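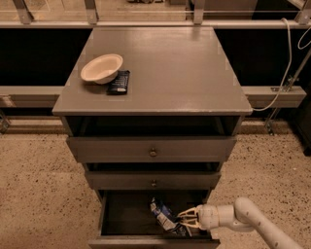
## 4. Continuidade da direção e acolhimento nas associações de apoio a vítimas

### 4.1. Delimitação do material

A análise incide sobre quatro associações privadas sem fins lucrativos, identificadas pelas designações Skinetlow, Hurar, Hermans e Zekier. Todas prestam apoio a pessoas que apresentaram queixa contra membros de instituições religiosas ou educativas, e todas substituíram a pessoa responsável pela direção executiva durante o período observado. O corpus documental é composto por 239 peças, entre atas de assembleia geral, relatórios de atividades, regulamentos internos, comunicados públicos e correspondência institucional cedida pelas próprias associações. A recolha foi encerrada em 21 de abril de 2020; os documentos aprovados depois dessa data não foram considerados, mesmo quando se referiam a exercícios anteriores.

Entende-se por transição o intervalo entre a comunicação formal da saída do titular e a primeira ata assinada pelo sucessor com poderes plenos. Esta definição exclui as suplências por doença e as delegações temporárias de assinatura, que na Hurar são frequentes e que os respetivos relatórios nem sempre distinguem das substituições definitivas. Nos casos duvidosos prevaleceu o texto da ata sobre o do relatório.

### 4.2. Regras estatutárias e prática

Os estatutos da Skinetlow e da Hermans preveem que a vacatura seja suprida pelo órgão colegial até à assembleia seguinte. Os da Zekier atribuem essa competência ao presidente da mesa, sem fixação de prazo. Os da Hurar são omissos. A omissão foi resolvida por analogia com o regime aplicável à vacatura de lugares no conselho fiscal, solução contestada por um grupo de associados em declaração de voto anexa à ata.

A existência de uma regra expressa não se traduziu numa transição mais curta. Na Skinetlow, a direção interina manteve-se durante 12 meses, apesar de o estatuto lhe reconhecer apenas competências de gestão corrente. No mesmo período foram celebrados dois protocolos de cooperação e denunciado um contrato de arrendamento, atos que dificilmente cabem naquela categoria. A assembleia ratificou-os em bloco, e a ata não regista discussão individualizada. Na Zekier, onde a norma é mais vaga, a nomeação ocorreu em oito semanas.

A diferença parece dever-se sobretudo à composição dos órgãos. A Zekier dispunha de um diretor-adjunto com funções descritas em regulamento e acesso prévio aos processos de apoio. Na Skinetlow, o conhecimento dos processos estava concentrado na pessoa cessante, e a transferência exigiu a reconstituição de dossiês a partir de mensagens e apontamentos dispersos. Os relatórios da Hermans descrevem dificuldades semelhantes, em termos menos pormenorizados.

### 4.3. Comunicação da saída

Os comunicados foram codificados segundo três variáveis: indicação do motivo, indicação do sucessor e menção à continuidade dos serviços. A última está presente em todas as associações. O motivo é referido apenas pela Hermans e pela Zekier, em ambos os casos com recurso à fórmula «razões pessoais». A Hurar publicou uma primeira nota sem qualquer motivo e, em fevereiro, uma versão retificada em que se afastava a existência de litígio laboral. A retificação foi publicada no mesmo endereço da nota inicial, que deixou de estar disponível; a comparação foi feita com a cópia enviada aos associados por correio.

A ausência de motivo não pode ser lida como indício de conflito. Os acordos de cessação de funções contêm por vezes cláusulas de confidencialidade, e a legislação de proteção de dados limita o que pode ser divulgado sobre o vínculo de um trabalhador. Importa, porém, registar o efeito sobre os utentes. Na correspondência da Hurar, os pedidos de esclarecimento incidem menos sobre a saída do que sobre o destino dos depoimentos entregues à direção anterior: quem os conserva, quem os pode consultar e se o consentimento prestado continua válido. As respostas seguem uma minuta única que remete para o regulamento de arquivo, documento que, à data, não se encontrava publicado.

### 4.4. Condições materiais do acolhimento

A grelha de observação incluía 20 itens relativos aos espaços de atendimento, agrupados em acessibilidade, privacidade acústica, sinalização, mobiliário e conservação de documentos. O mobiliário foi registado com o nível de detalhe necessário à codificação. As superfícies de apoio com objetos de uso corrente, como uma tigela de cor creme e uma pequena embalagem retangular azul-escura sobre um tampo cinzento (Figura 1), foram incluídas na categoria residual, sem ponderação no índice. O item relativo à conservação exigia a presença de papéis identificáveis fora de armário fechado.

Os resultados mais baixos concentram-se na privacidade acústica. Na Hermans, o atendimento presencial e o telefónico partilham a mesma divisão, separados por horário. O regulamento interno fixa esse horário, mas admite exceções em situação de urgência, conceito que não define. A Skinetlow transferiu o atendimento para outro imóvel na sequência da denúncia do arrendamento referida em 4.2, pelo que foram preenchidas duas grelhas; a análise utiliza a segunda. A pontuação de acessibilidade desceu com a mudança, devido à existência de degraus na entrada principal e à falta de indicação do percurso alternativo.

Não foi encontrada associação entre o índice de condições materiais e a duração da transição. Com quatro unidades de observação, qualquer teste estatístico seria destituído de sentido, e a leitura apresentada é exclusivamente descritiva.

### 4.5. Limitações

O corpus depende do que cada associação aceitou ceder. A Zekier facultou as atas completas do órgão de direção; a Hurar facultou extratos, com supressão das passagens relativas a remunerações. A comparação entre ambas deve ser feita com reserva, em particular no que toca à deliberação sobre competências interinas. Acresce que as atas registam decisões com maior regularidade do que divergências, e que o seu grau de desenvolvimento varia com quem secretaria a reunião.

A codificação dos comunicados foi efetuada por uma só pessoa e repetida após um intervalo. As discrepâncias entre as duas passagens respeitam quase todas à variável «indicação do sucessor», nos casos em que o comunicado menciona um responsável interino sem esclarecer se este é candidato ao cargo. Esses casos foram classificados como indicação parcial e são tratados separadamente na secção 5.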